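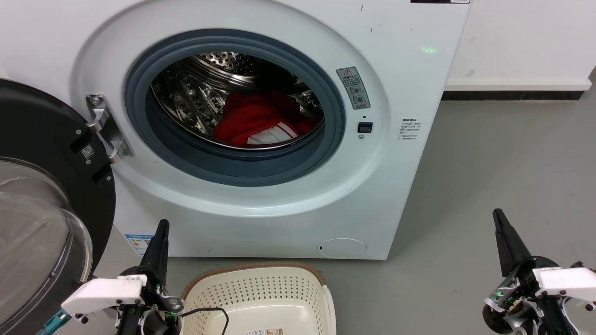 Our project set out to check a claim we had read in several papers, that a policy trained on a few hundred demonstrations will "generalise" to a household task with only small changes. We were given the Flamlow two-arm platform and the Zuloria training code, and we chose laundry because it looks easy and is not. The drum is shiny, ribbed and full of small holes, so the reflections move whenever the head camera does. A red garment lying against the drum wall, with the basket waiting in front, is about as kind a starting point as we could give the robot. Most of our good results come from starts like that one, and readers should keep it in mind when they reach the success rates.

## What we did

We recorded 415 demonstrations by teleoperation during August. Each one started with the door already open and ended when the operator judged that the garment was in the basket. We did not attempt door opening. Several papers we read also leave it out, and not all of them say so clearly.

We trained two policies:

- **Baseline**: the Zuloria default, head camera only, 2000 training steps per stage.
- **Cumik**: the same network with Cumik augmentation, which shifts colour and brightness in the training images.

Each policy was given 50 trials with garments it had seen in training and 50 with garments it had not. A trial counted as a success if the whole garment ended up inside the basket without anyone touching it.

## Results

| Policy | Seen garments | Unseen garments |
|---|---|---|
| Baseline | just over half | under a third |
| Cumik | about two thirds | under a third |

We have given the results in words on purpose. Two of us scored the trials separately and disagreed on enough of them (a sleeve hanging over the rim, mostly) that an exact percentage would look firmer than it is. The gap on seen garments survived both sets of scores. On unseen garments the order of the two policies depended on who was scoring.

## Why we doubt our own result

The Policarpio report, which our supervisor asked us to compare against, says that colour augmentation "solves" the reflection problem. We could not reproduce that. When we put dark socks in the drum, both policies closed the gripper on nothing and then carried the nothing carefully to the basket. Cumik did this with slightly more confidence.

There is also a plainer explanation for the improvement. The Cumik trials were run after the baseline trials, and by then we had got better at placing garments where the arm could reach them. We did not notice this until we looked back at the start images. The order should have been mixed from the first day.

We also never moved the washing machine. Any claim about other machines, or other rooms, would be a guess.

## If the project is continued

Mix the trial order. Have a person who has not seen the policies run place the garments. Write the rule about sleeves down before scoring - we wrote ours halfway through, and then argued over it anyway. The start images and both score sheets are in the project folder, along with the failed sock trials.

Submitted September 6, 2022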